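Ruvar Packaging Workshop - Notebook
December entry, mixed snack cartons

Purpose. To continue the review of how flexible snack bags of differing sizes settle when packed together in a single corrugated carton. The Farías office has requested a packing order that any member of staff can follow without supervision.

Work carried out. Three packing orders were tried, each with the same assortment. Order A places the largest bags first and fills the remaining space with smaller ones. Order B starts with the small bags. Order C stands the large bags on edge against one wall and slides the narrow ones in beside them. Each carton was closed by hand, left for 20 minutes and reopened.

Observations. Order A closed without force, but the small bags migrated to the corners and were slow to retrieve. Order B is not recommended. The top layer sat above the flaps and the carton had to be repacked. Order C gave the best use of the side gap, although a bag placed there tends to fold lengthwise and its front panel can no longer be read from above. This matters to the Lirville counter, where contents are checked by sight before the carton is sealed.

Bench temperature was 68 degrees F throughout. The cartons from the earlier delivery have softer walls than those now in use, and the two should not be mixed in one trial - the results are difficult to compare otherwise.

Outstanding. Repeat Order C with 6 cartons. Confirm with Rirkari whether the sticker label must remain on the outer face or may be moved to a flap. Colleagues using the bench in the afternoon are asked to leave the opened cartons as they stand until the notes have been copied. 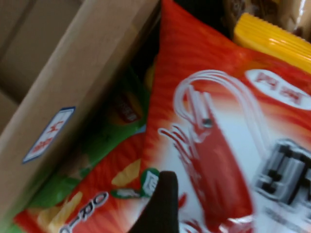

Red and green snack bags beside the carton wall, yellow package behind.

Ruvar Packaging Workshop | Contact the workshop office | All rights reserved | Back to top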